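The Flamik Challenge asks student teams to build one policy that can operate doors, drawers and lids it has not been tuned for. Scoring is plain. A run counts if the target opens, stays under the force limit and is closed again. The team from Clunuteo College, entered under the name Jindovach, has spent most of the semester on the step before any of that, which is collecting demonstrations.

Team members do the task themselves with a gripper in each hand. Marker cubes at the base of each one give the software a pose to track. By November the team had logged 2475 demonstrations and kept 1135.

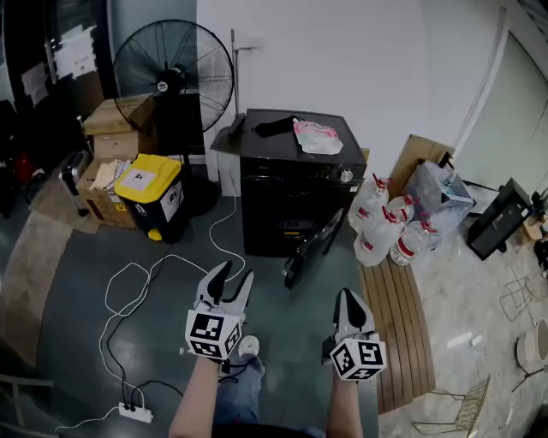
Why throw out more than half the recordings? Most of the rejected runs lost tracking at some point, and a gap in the pose data teaches the policy a motion that was never made.

The filter is a short script. It flags dropped poses, sudden jumps and any run longer than 90 seconds. A second student then reviews the flagged runs - a slow job, usually done in the evening - and decides which can be trimmed and saved.

Appliance doors have been the hardest group. A dark, glossy front gives the vision model little to hold on to, and reflections change as the operator moves. 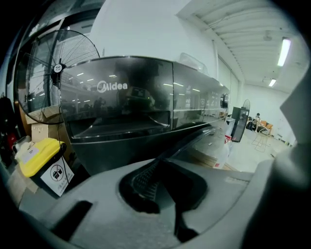 The team's answer was to vary the approach angle on purpose and to record each door from several starting heights. Of the kept runs, 149 now come from that set. Training takes place overnight on a shared machine in the Meireles building, and the next version of the policy will be tested on drawers first, then on hinged doors with a stiffer spring.

149 shares | 9 comments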